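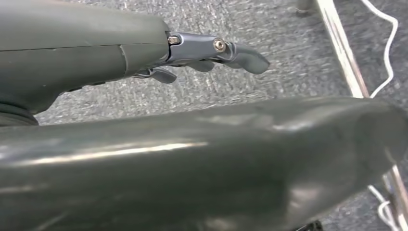
Fig. 1. Hand and floor, close up.

Room Layout and Floor Marking
Session 5 notes, 17 September 2026
Sarita Pant

These are my notes from class, tidied a little and with the bits I skipped when we ran over put back in. Bring them with you to the taping practical. I'm not printing extras!

Where we left off: you had all drawn your floor plans and most of you had drawn them beautifully, and then I asked how you'd get the lines off the paper and onto a carpet. Long silence. So that's what we did this time.

Start with the carpet itself. Low pile is your friend. A short, dense carpet gives tape something fairly even to sit on, while anything shaggy will hold it up on the tips of the fibers and let go by lunchtime. Vacuum first, and vacuum along the line you're going to tape as well as across it. I know it's boring. I skipped it once at the Desberg building (a whole reading room, 362 feet of tape) and spent the next morning on my knees picking up curls of it with gray fluff all down the sticky side.

Color next. Speckled carpets hide crumbs, which is why offices love them, and they hide thin pale lines just as well. White on a mottled gray gets lost as soon as the sun hits the floor. Yellow holds up much better, and I'd pick it over red for any room where people with different eyesight have to find the edge.

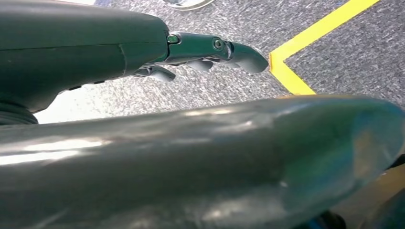

Corners are where most student layouts go wrong. Lay the first strip long, lay the second one over it, then cut through both layers and lift out the scraps. You'll get a clean join with no lump to catch a shoe. If your corner isn't a right angle, mark the point on the floor with a bit of chalk before you unroll anything, and check it from standing height. Vikas Tripathi asked if a knife will go through to the carpet backing. It will if you lean on it, so don't lean on it. Two light passes.

Don't stretch the tape! It wants to shrink back and it will pull your line into a curve overnight.

The worked problem on the board was the Kalinowski hall: 3,514 square feet, one entrance, and 16 bays to mark out. We got as far as the walking route. Finish it at home and give me

a scaled plan with the entrance wall at the bottom
the total length of tape, corners included
one paragraph on what daylight does to your lines in the afternoon

For the last one, go and stand in a bright room with a patterned carpet and look at it from both ends. A line that reads perfectly well from the door can fade out when you're facing the glare.

Reading for next time is the Prekach chapter on thresholds, first half only. The August handout has the old tape chart in it, so please use the new one.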